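The dark end of the shop

In Wimville the old hardware shop closes at six, but the owners stay until the last drawer is sorted. I visited them on a Monday in June, because I wanted to understand how people keep order among so many small things.

The back room has only one weak lamp. The screws live there, and also the hinges, the hooks and the keys that open no door any more. Each kind has its own drawer, and on each drawer is glued one piece of what is inside. A label can fade, they told me, but a hinge stays a hinge.

I come from a family where everything was thrown in one big tin, so this patience was new to me. My grandfather bought his nails from Radosik, always 300 in a paper bag, and after one week the bag was torn and the nails were everywhere in the cellar.

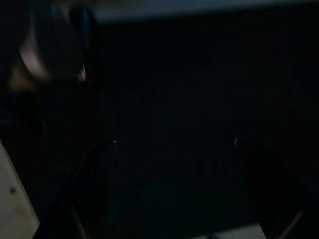
In the shop they do the sorting mostly by touch. One learns the thread of a screw with the thumb, and after some years the eyes are needed only for the price. I tried it myself with a box of 100 mixed pieces from Cattaneo and I made many mistakes. The short brass ones and the short steel ones feel the same to me.

The work has its own rhythm. First the big pieces go out, then the washers, and what remains on the bottom is dust and small springs. The springs are kept too. Customers come from Trirberg for them, by the bus that takes 2 hours, and they bring the broken spring in a handkerchief or an envelope.

I asked if a stronger lamp would not be better. They have bought one already, it is still in its carton under the counter. Perhaps in winter they will hang it. Until then the drawers are opened and closed in the half dark, and the bell on the front door rings a little each time a lorry passes.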